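4. Primeira utilização e regulação da temperatura

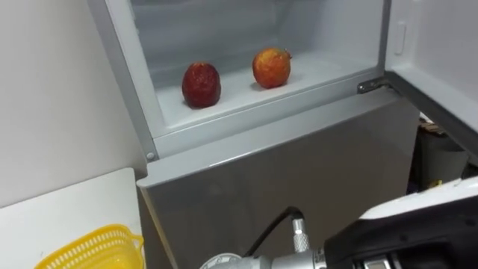
Fig. 4 — Compartimento superior aberto, com dois frutos na base.

Esta secção aplica-se aos frigoríficos Unari da série Inddale. Leia primeiro a secção 3 (Colocação e nivelamento).

4.1 Antes de ligar

1. Retire todas as fitas adesivas e os calços de transporte, incluindo os que se encontram por baixo das gavetas.
2. Lave o interior com água morna e um pouco de detergente neutro. Seque com um pano macio.
3. Deixe o aparelho na vertical, desligado, durante 2 horas. Se tiver sido transportado deitado, aguarde 15 horas.
4. Verifique se as portas fecham sem esforço e se a borracha de vedação assenta em toda a volta.

CUIDADO: Não utilize lixívia, álcool nem esfregões abrasivos. Os danos causados por estes produtos não estão cobertos pela garantia.

4.2 Ligação à corrente

1. Ligue a ficha diretamente a uma tomada com terra. Não utilize extensões nem tomadas múltiplas.
2. Rode o seletor para a posição 3. O indicador verde acende.
3. Mantenha as portas fechadas até o indicador deixar de piscar. Em dias quentes pode demorar quase 93 minutos.
4. Só depois coloque os alimentos.

Nota: nas primeiras horas o compressor trabalha sem interrupção. O ruído diminui quando a temperatura estabiliza.

4.3 Escolher a posição do seletor

Posições 1 e 2 — cozinha fresca ou aparelho com poucos alimentos.
Posição 3 — uso normal.
Posições 4 e 5 — verão ou aparelho muito cheio. Volte à posição 3 logo que possível.

Após cada alteração, espere um dia antes de voltar a mexer no seletor. A posição 5, mantida durante muito tempo, pode formar gelo na parede do fundo.

4.4 Arrumação dos alimentos

1. Deixe arrefecer a comida cozinhada antes de a guardar.
2. Tape líquidos e alimentos com cheiro forte.
3. Guarde a carne e o peixe crus em recipientes fechados, na prateleira mais baixa.
4. Não encoste os alimentos à parede do fundo — podem congelar.
5. Bananas, batatas e cebolas conservam-se melhor fora do frigorífico.

Se o indicador continuar a piscar passado um dia, desligue o aparelho e consulte a secção 9. Para peças de substituição (borracha de vedação: ref. 1060), contacte o distribuidor Ó Dubhghaill e indique o número de série gravado na placa interior.

Revisão do texto: 3 de junho de 2025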